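Wednesday evening, and my shoulders ache in a way I haven't known since we painted the stairwell. I've spent the week teaching a robot to fold tea towels, which mostly means holding the gripper in my own hand and folding the same towel again and again while it records.
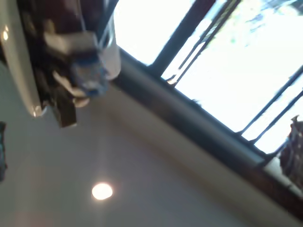

Mid-swing by the big window, gripper and ceiling light.

Nuwan Amarasinghe wants 2,000 goes before he'll train anything, and I'm on 743 (I was so proud until he told me the target!). My best run was 58 without a fumble, and then I dropped two in a row and went to put the kettle on. More towels tomorrow, the stripy ones.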